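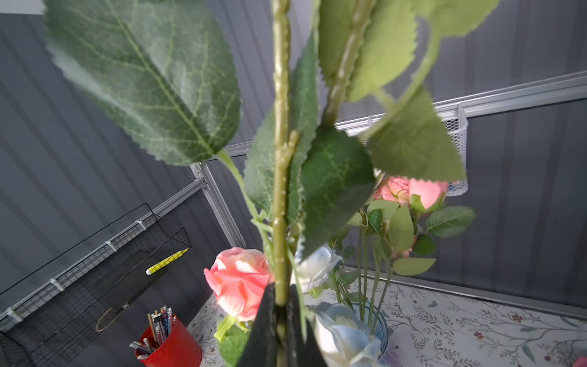 Fig. 1. Artificial roses in a glass vase. Note the small bumps on the stem, and the pale central vein and toothed edge of the large leaf.

Handout 4: Roses That Do Not Wither
Table Arrangements for Beginners, Sindthorpe Evening Classes
Notes by Hwa-young Kong

1. What we look at first

Before we arrange anything, we learn to look at the stem. With fresh roses the florist has already made many decisions for you. With artificial roses you buy a sprig which has been folded in a box, and its shape is the shape of the box. Please open every sprig completely before you judge it.

Look at the stem in Fig. 1. It is plastic, a pale olive green, and the maker has put small bumps on it in the place of thorns. A short side branch leaves the main stem near the middle. This side branch is useful to us. If you bend it a little away from the main stem, the sprig takes more space and you need fewer sprigs in the vase.

2. Leaves

Students usually spend all their time on the flowers. I ask you to spend the first ten minutes on the leaves only.

A real rose leaf has teeth along the edge and a clear vein in the center with smaller veins going to the sides. Good fabric leaves have these also. When you buy, hold the leaf to the light and see if the veins are pressed into the fabric or only printed. Pressed veins make small shadows and the leaf looks alive from two meters away.

Mix your greens. In the figure there are dark green leaves and also lighter ones, one of them almost yellow-green. On a living bush the young leaves and the old leaves are never the same color, so an arrangement with one green looks flat. If all your sprigs have the same green, put in two or three pieces of other foliage.

Creases: use steam from a kettle, hold the leaf well above it, and smooth it with your fingers after it cools. Do not use an iron directly. Tanner Petrenko did this last March with a whole bunch and the fabric melted at the edges.

3. Color

The roses in the figure stay close together in color: pink, coral-pink, white, and a pale blue-white. The pink rose on the left has petal tips which are nearly white, and such a flower is a good neighbor for both the pink and the white ones. I call it a bridge flower. Try to have at least one in every vase.

Include also a bud. A smaller bud beside an open flower gives the eye a difference in size, and it makes the group look less like a shop display.

4. The vase

A clear vase is the most difficult, for the reason that everybody sees the stems. The one in Fig. 1 is clear with a faint blue tint. For clear glass:

Cut the stems with wire cutters, not with scissors. There is usually wire inside.
Cut less than you think. You can cut again -- you cannot add.
Cross the stems inside the vase so they hold each other.
Remove price stickers and glue before the first stem goes in.

Some people pour water in so it looks real. I do not recommend it when the wire is open at the cut end, because rust will color the water.

5. The cloth

A patterned cloth is possible under flowers if the pattern is quiet. White with gray-green branches and small reddish-brown flowers, as in the figure, is quiet enough. Large printed roses under a vase of roses are too much. Look at your other table things in the same way. A red pen holder is a strong color near pale flowers, and you should decide if you want it there.

6. Prices

Plaltwood sells the long rose sprigs at 44 cents each when you take a full box of 170. We share one box in the class. Clodagh Hennessy keeps the list, please write your name before the break.

7. For next time

Bring one clear vase, wire cutters, and five sprigs, already opened. Make one arrangement at home and turn it slowly on the table. Write down from which side it looks weak, and what you changed. Half a page is enough.

Pak-hei Ng will show us how to clean dust from fabric petals with a soft brush. The room is the same, on the second floor of the Kinsella building.

Revised 2019-10-26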